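Evening routine that doesn't feel like a second job?
Forum: Everyday Wellbeing > Rest and Routines

endden_walker
Hello all. I am reading here since February but this is my first post, so please be patient with my English. I work in an office and I come home at six. I eat, I wash the dishes, I answer messages, and then it is eleven and I have done nothing for myself. My skin is dry, my shoulders hurt, and I sleep badly.

My sister says I need an evening routine. I looked for some on the internet and they all have 13 steps, with candles and a special oil for the elbows. I would be more tired after it than before. What do you do, in real life, on a normal working day? I have perhaps forty minutes and I do not want to spend a lot of money.

balaz_k
Welcome. I was in the same situation two years ago. My advice is to begin with one thing only and to do it at the same time each evening. For me it was a warm foot bath at nine, with the phone in another room. After a month I added hand cream. After another month I added ten minutes of stretching. If I had started with everything together, I would have stopped in the first week. 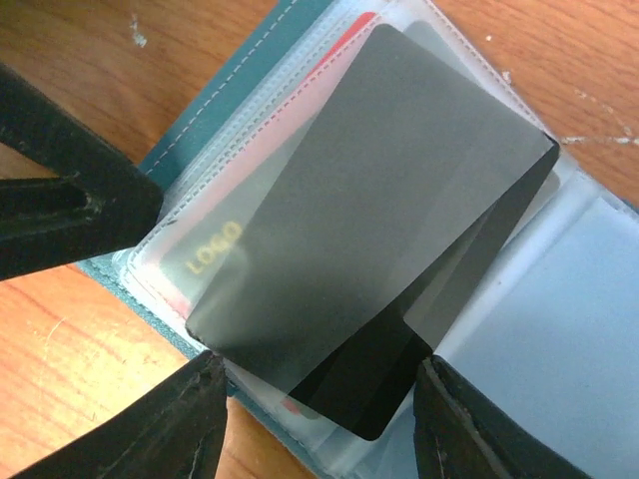 The foot bath costs nothing if you have a bowl. I put in a spoon of ordinary salt and I stay until the water is no longer pleasant. I would also move the messages to before the dinner, so they do not eat the evening.

Ruth Greenwood
I agree with the bowl and the salt, but I'm less sure about the fixed time. I have two small children and nine o'clock is a different thing every night in our house. If I miss "my" time I feel I've failed and I skip the whole evening. What helps me is tying it to something I do anyway, so the cream goes on straight after I brush my teeth, whatever the clock says.

balaz_k
Yes, with children I understand it. But endden_walker did not mention children, and a person who comes home at six every day can have a fixed time, I think. When I left it open I always found one more small job in the kitchen.

Ruth Greenwood
Fair enough! We may be different sorts of people. My husband would side with you.

mira.v
May I ask about the money side? I signed up to the monthly plan at Zudard, which is a day spa near me, because they told me that regular massage is the only thing for shoulders. It is very nice there and the women are kind. But I must take a tram and a bus, and when I arrive home I am stressed again. I stopped going after the fourth visit. Now I use a tennis ball against the wall, and for my shoulders it does nearly the same.

endden_walker
Thank you, this is useful. The tennis ball I will try tonight. I have one from the dog.

oldtowel
I'll disagree a little with everybody. You all talk about adding things. I took things away. No television in the bedroom, no coffee after lunch, no shopping on the phone in bed. I did not buy a single cream and my skin got better anyway, I suppose from the sleep.

mira.v
oldtowel, this works if your skin is normal. Mine cracks in winter and no amount of sleep is helping it. I need the cream.

oldtowel
I accept this. I should have written "my skin" and not "skin".

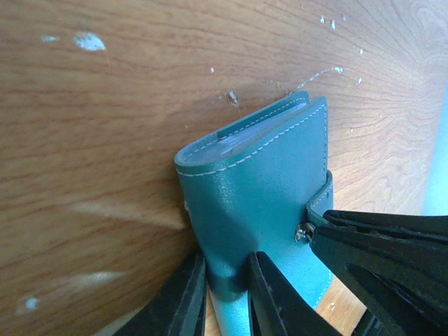
How long should I try a new evening habit before I decide that it doesn't suit me?

Three weeks is a good trial for most small habits, if you do it at least five evenings in each week. If you still have to push yourself after that, change the hour or choose another thing.

endden_walker
I asked because I tried the foot bath for four days and I was bored, to be frank. I sat there and looked at my knees.

balaz_k
Four days is too short! Take a book. Or music, but music without words, otherwise I begin to sing and then I am awake.

Ruth Greenwood
Or don't do the foot bath. Some people simply don't like them. I don't, my feet go wrinkly and I hate the feeling of the towel afterwards. A hot water bottle behind the shoulders gives me the same warmth and I can lie on the sofa with it.

mira.v
The hot water bottle is a good idea also with the cream. I put on a thick layer of the Brellex hand balm (unscented, the scented one makes me sneeze), then cotton gloves, then I hold the bottle.

oldtowel
Gloves in the evening, I could not do it. How do you turn the pages?

mira.v
Slowly. Or I listen to the radio.

endden_walker
I write how it is now. I answer the messages before dinner, like balaz_k said. After the teeth comes the cream, like Ruth. Then ten minutes with the ball and the hot water bottle, and the phone stays in the kitchen. All together it is less than half an hour. The coffee after lunch I did not give up, I am sorry, oldtowel.

oldtowel
Try half a cup. I went down slowly too, the first week was awful.

balaz_k
I am glad. Please write again after three weeks, I would like to know about the shoulders.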